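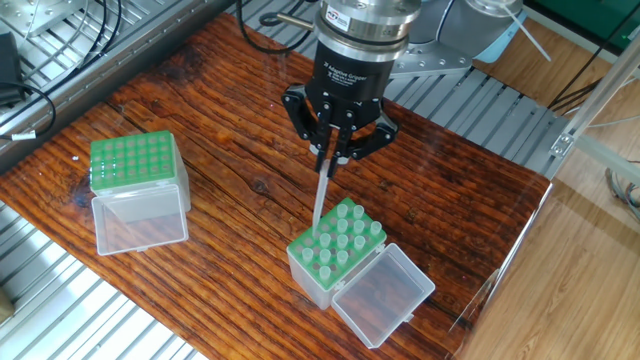 The old wooden tabletop, with plenty of cracks and knots in it.

Sep 11, 2022

I had been promising Yolandi Mokoena for years that I would come out to the open day at Sostlow Tennis Club, and this April I finally ran out of excuses. It's a long drive, and I stopped for pie, so by the time I pulled in the juniors were already hitting on the far courts and the parking field was nearly full.

Yolandi coaches there four mornings a week and she walked me around herself, stopping every few yards to say hello to somebody. The club has close to its full list of members now, 400 of them, and I think I shook hands with half! The clay courts were relaid over the winter and they play slower than I remember from my own league days. I got into a friendly doubles set with Pravesh Matlala against Nandi Coetzee and a left-handed teenager whose name I never caught, and we lost it 6–4 after being a break up. Pravesh was very kind about my second serve.

After lunch (cold chicken, potato salad, far too much cake) everyone drifted over to the show court for the exhibition match. Tomomi Kamata played Anathi Van der Merwe, and if you have only seen club tennis on a Sunday you would not believe how early Tomomi takes the ball. Anathi hung in there with slices and a lovely drop shot or two – she won the second set that way – but the tiebreak went to Tomomi.

There was a raffle too, and it brought in 1000 dollars toward lights for courts three and four. I bought a whole strip of tickets and won a can of balls, which I left on the bench like a fool.

I spent the last hour in the clubhouse going through the old ladder boards with Yolandi. The names go back further than either of us, and she can tell you who beat whom for most of them. If you want to join, beginners' clinics run all summer and they will lend you a racket. Wear proper clay shoes, they do check.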